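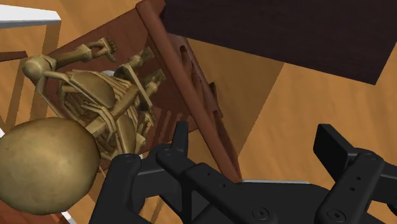
From: Krisztina Szalai
To: chair-repair list
Date: 1st June
Subject: Re: Wobbly dining chairs, glued before, loose again

Illés wrote:

> Hello all, new to the list. I have a set of dining chairs made by
> Casent, bought by my parents in 2000. Beech, I think, stained dark.
> Turned legs, with stretchers between them, and a solid seat. The
> chairs have been getting looser for years. My father squirted yellow
> glue into the gaps at some point and it held for a while. Last
> January I did the same and it lasted until spring.
>
> 2 of them now rock so badly that we keep them against the wall and
> put coats on them. The others creak.
>
> I was going to drive a screw through each leg into the stretcher and
> fill the hole. My neighbor says this is a bad idea but could not say
> why. Other options I have read about are the swelling liquid, epoxy,
> and taking the whole thing apart. I have a drill, a rubber mallet,
> some clamps and not much else. I would like to do this once.
>
> Also, does it matter that the joints have old glue in them? I can
> see it in there, sort of amber and crusty.

Your neighbor is right about the screws. The end of a stretcher is end grain, and a screw going into end grain doesn't hold much. It feels tight the day you put it in. Then somebody tips back in the chair, the screw works loose in the stretcher, and now you have a hole in the leg as well as a loose joint. On a turned leg there isn't much wood to spare. I have had several come in with the leg split along the line of the screw, and a split leg is a much longer job than a loose stretcher. If anybody before you has put in nails or screws, find them before you start hitting things with a mallet. Look for small round spots where the finish is a slightly different color. A fridge magnet on a thread will find the ones you can't see.

Take the chairs apart. It sounds like a big step but a chair that loose is mostly apart already.

To your last question first. Yes, the old glue matters, and it is very likely the reason your repair in January didn't last. Yellow glue doesn't stick to cured yellow glue. It needs bare wood. When you squirt new glue into a gap with old glue on both sides, you get a sort of plug. It fills the space and the chair stops rocking until the plug cracks. Amber and crusty could also mean there's hide glue in there from the factory, although for a chair of that age I would doubt it. Put a drop of hot water on a bit of it and leave it for a few minutes. Hide glue goes slippery and sticky. Yellow glue goes pale and rubbery, and you can pick at it with a fingernail.

Here is how I would do it.

Label everything before you pull anything. Masking tape on each part, with a letter for the leg and the same letter for the hole it came out of. Mark which way the leg was turned too, with a pencil line across the tape from leg to seat. Front legs look the same as each other until you try to put them back in the wrong holes. Do one chair at a time. I once took a pair apart on the same bench to save time and spent an evening swapping stretchers around.

Turn the chair upside down on a blanket. Start with whatever is loosest. Pull and twist by hand first. If it comes, good. If it doesn't, tap the leg close to the joint with the rubber mallet while you hold the stretcher. Lots of small taps. If a joint is still solid after a fair try, with real effort, leave it alone. A tight joint that has held all these years will go on holding, and you can break the wood around it trying to get it out. Some people on this list will tell you that every joint has to come apart. I did it that way for a long time and I broke things.

For a joint that is stuck with glue but moves a little, warm white vinegar works on yellow glue. Drip it in with a syringe or an eye dropper, wait, wiggle, drip again. It may lighten the stain where it runs, so keep a rag around the leg. A hair dryer helps as well. A heat gun will get it loose faster but it will also lift the finish before you notice.

Then clean. This is the boring part and takes most of the time. On the tenons (the round ends of the stretchers) scrape the old glue off with a dull knife held square to the surface. Don't sand them. Sanding takes off wood along with the glue, it never does it evenly, and you end up with a tenon that is too small and slightly egg-shaped. In the holes, use a drill bit of the same size as the hole, turned by hand, only enough to bring the glue out. If you put it in the power drill it will grab and make the hole bigger or deeper, and on a thin leg it can come out the other side. A small round file is safer if you have one. Stop when you can see wood color most of the way around. It doesn't have to be perfect.

Now do a dry fit. Put the whole chair together without glue and see how each joint feels. What you want is something you have to push home with your hand and that doesn't fall out when you lift it. If most of them feel like that, you can use ordinary yellow glue and you're done deciding.

If a joint is sloppy, there are a few ways to go. For a slightly loose one I wrap the tenon in a thin plane shaving, glue the shaving on, let it dry overnight and pare it until it fits. Beech or maple shavings are best. A strip of brown paper bag does the same thing if you don't own a plane, but use one layer only. For a very loose one I use slow epoxy, the kind that takes a day to cure, and I let it fill the gap. I know there are strong feelings here about epoxy. The objection is that the next person can't undo it, and I agree with that for an old chair. For a dining set that gets used every day by a family I don't worry about it.

The swelling liquid I would skip. I tried the Predard one on kitchen chairs of my own. It did swell the wood and the chairs were firm for one winter. After that they were looser than before. What I think happens is that the wood swells, gets crushed against the sides of the hole, and then shrinks back smaller when the heating comes on. It may be fine on a tool handle. Somebody else may have had better luck with it and I'd be interested to hear.

Gluing up. Lay out all the parts in order and have the clamps already opened to size. Yellow glue gives you less time than you think, and a chair has a lot of joints. If the room is hot, wait for evening. Put a thin coat in the hole and a thin coat on the tenon. Don't fill the hole with glue and then push – the glue has nowhere to go and can split the leg. Stretchers go into legs first, then the legs go into the seat, all in one go while everything is still wet enough to move.

For clamping, you don't need anything special. Rope works better on splayed legs than bar clamps do. Run a loop of soft rope around all four legs at the height of the stretchers, put a stick through it and twist until it's snug, then tuck the stick behind a leg. Pad the corners with rag. Snug is enough. If you crank it hard, you bend the legs in and squeeze out all the glue.

Then stand the chair on its feet on a surface you know is flat. I use the kitchen counter. Check that it doesn't rock, and if it does, push down on the high corner before the glue grabs. Put a few heavy books on the seat and leave it until the next day. Give it another day before anybody sits in it. Wipe up squeeze-out with a damp rag right away, especially on a dark stain, where dried glue shows as a pale smear.

If it still rocks when the glue is dry, don't start sawing legs. Try it somewhere else in the house. Very few floors are flat. I had a woman bring back a chair that I was sure about, and it sat perfectly well in my shop and rocked at her place. We moved the table over by a board and that was that.

On doing it once: a proper reglue should last a long time, but look at how the chairs are used. People tipping back on the rear legs will undo any joint. So will dry air in winter. The set I did for the parish hall in Jostville was 42 chairs, and the ones stacked next to the radiator were the first to come loose again. Keep yours away from the heat and tighten up a joint as soon as it creaks. A chair with one loose joint puts the strain on the others, so the creaky ones in your set are next. I would do the 2 bad ones now to learn on, then the rest as you have time.

One question back. Does the back of the chair go into the seat with separate spindles, or do the rear legs run up as one piece to make the back posts? You said turned legs and solid seat, so I've assumed the first kind. If it's the second, the order of assembly is different and you'll want to do the back as a unit before anything else. Post what you find when the first one is apart.

And please check under the seats for corner blocks or a paper label before you put vinegar anywhere near them.

Krisztina

--
Krisztina Szalai
chair-repair list
To leave the list, send a blank message with the word unsubscribe in the subject line.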